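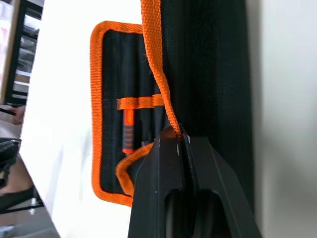

Screwdriver in its slot, orange trim all round.

Quick one before work. Well, I say quick. Been meaning to write up the Skorix game since the drive home and it keeps not happening, so you're getting it in bits, typed at the kitchen counter with toast.

For anyone new, I play for Dovwood Rovers, women's soccer, bottom half of a league you haven't heard of. Centre back mostly. Right back when Marcelle's knee is bad. Goal once, in the rain, and we don't talk about the score.

So. Last league game of the season, October, grass already going to mud in both boxes. Skorix above us, though only just, and whoever won would finish higher and get the better draw for the Mykhailiuk Cup in spring. Home tie in the first round basically. Matters more than it sounds. The away ties in that cup are brutal, you can end up on a bus half the morning to play on something that was a hayfield in August.

We got there early because Noelia makes us get there early. Noelia Aguirre is our coach now, took over in the summer, and I know I moaned about her on here in July. The running. The hill. I take back maybe half of it. We were fitter than them, no question, you could see it in the last part of the game. I don't take back the hill.

Kickoff. Cold. Wind straight down the pitch towards the parking lot end, and we lost the toss so we had it in our faces for the first half. Plan was keep it on the ground, don't let their winger run, get in at half time level. Good plan. Lasted until their first corner, which went up, hung there, I lost it in the wind, Priya lost it in the wind, their number six did not lose it in the wind. One down.

I'd like to say it was a foul. Told the ref it was a foul. Watched it since on Priya's dad's phone and it wasn't even close to a foul.

After that we were ok for a bit. Noelia shouting "feet, feet, feet" from the side and I think we strung some proper passes together, out through me to Marcelle and up the right. Marcelle Lacroix, if you've never seen her play, is the oldest on the team and by a long way the calmest. She just sort of stops with the ball. Everyone runs at her and she waits and then it's gone, past them, and she hasn't moved. I've been trying to copy it all season. When I wait, I get tackled.

Anyway she did it right before half time, slid it down the line, Jo got to the byline and cut it back and Teagan hit it off her shin and in. Teagan says she meant it. 1-1 at the break, against the wind, we'd have taken that all day.
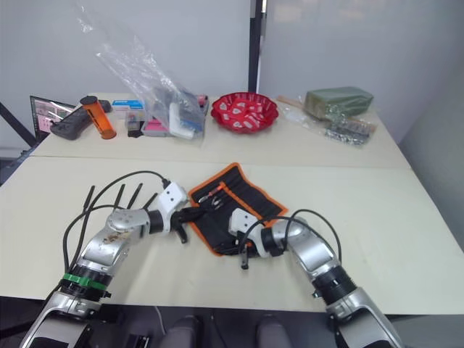 Half time was oranges and Noelia being very quiet, which is worse than the shouting. She moved me. Didn't explain much, just said I was going to pick up their striker instead of the space and to stay touching distance the whole half, and if she went to get a drink I was to go and get a drink. Never been a man marker, woman marker, whatever it's called. I like space. I like reading it. Following one person about is tiring and a bit rude.

She was good as well, their striker. Quick over the first few steps and she leans on you while the ball's still miles off so you're never quite balanced. Chatty too. Asked me where I got my gloves. They're Uneros, the cheap ones, got them at the outlet by the highway, and I told her so, and while I was telling her so she spun off me and scored. I'm not even joking. 2-1 Skorix and I was still mid sentence.

Didn't chat after that.

Noelia just pointed at her own eyes. Then at the striker. Fine, yes, understood.

The bit in the middle of the second half I don't remember much of. Lots of throw-ins. The ball went over the fence into the creek side a few times and they only had the one spare that was pumped up right, so it was stop start, everybody getting cold, subs jogging on the spot in their coats. Jo went down with cramp. Somebody's dog got on. Marcelle had a shot from miles out because of the wind and it dipped late and came back off the bar and I was sure, completely sure, that was our chance for the day gone.

Then the 80th minute. We'd won a free kick wide left, nothing much, closer to halfway than to goal. I don't usually go up for those because I'm slow getting back, and I was supposed to be glued to my new best friend anyway. But she'd come back to defend it! So I was touching distance, like I'd been told. Technically I was following orders. Swung in with the wind, too long for everyone at the near side, and it came over the top of the pack and I just sort of walked into it with my forehead. Didn't jump. Didn't really aim. Keeper got a hand to it and it went in off the hand.

My first goal since the spring before last. I ran the wrong way. I ran at the Skorix bench by accident, and had to turn round.

2-2 and honest to god the noise from the side, and there were maybe enough people there to fill a minivan. 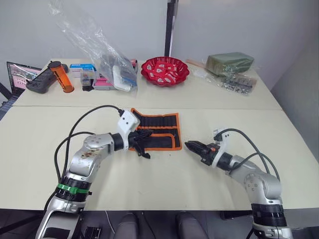
And they went a bit flat after it, you could feel it. That's the hill, I suppose. They stopped running back and we didn't. Teagan had one saved, then another blocked, then there was a scramble where I think all of their team was on the goal line at once. Noelia had her hood up and was walking away from the pitch and back again. I stayed where I was told, on the striker, who by now had her hands on her knees and asked me quite nicely how long was left. Said I didn't know. I did know. Priya had been yelling it at us.

Winner came from Marcelle of course. Not a goal from her, the pass. Same thing as the first half, the stop, the wait, two of them lunging in, and then it was through to Jo - cramp and all - and Jo doesn't miss those. Low, across the keeper, in. She went down again straight after and we all landed on top of her, so sorry about that leg Jo.

3-2. Held on. There was a corner right at the end with their keeper up for it and I headed it away as far as I could, which with the wind was not very far, and then the whistle went while it was still up in the air.

Few other things while I've still got toast.

The ref was good. I was rude about the corner and said sorry after, she said she hadn't heard me, she had definately heard me.

The changing rooms at our place still have no hot water on the away side. We lent Skorix ours after and waited. They left it cleaner than we do. They also left a shin pad, left leg, small, white, so if somebody over there is reading this it's in my car. And their striker's name is Bryn, she found me in the parking lot after and we finished the glove conversation. She's got the same ones now, or she will have if there's any left at the outlet. I told her the palms go after a season. Still a good buy for training in.

Marcelle says she's stopping. She said it last year too, and the year before I think, but this time she said it while she was taking the tape off and not while she was looking at anybody, and I didn't love that. More than the knee, she says it's the mornings. I said play the cup and then decide. She said we'll see. I'm going to keep asking because I learned pretty much everything I know about defending from standing next to her, and I haven't got to the part about waiting yet.

If she does go we need a right back, and it can't be me, I can't cross a ball to save my life. If you're near Dovwood and you can run a bit, come down to training. Winter sessions are indoors at the school gym once the clocks change. Bring flat shoes, they're strict about the floor. Noelia will be nice to you the first week.

Cup draw isn't out till the new year. We've got the home tie, we just don't know who. I'd be happy with anyone except the team from up the lake who kicked Teagan in the stomach. She would like them, she's asked for them specially.

Oh and thanks to everybody who messaged about my mum, she's home, she's bored, she's reading this and will be texting me about the spelling in teh next few minutes. Hi mum. Scored a header.

Ok I'm late, kettle's off, boots are still in a bag in the trunk from the game and I can't face opening it. Will do it tonight.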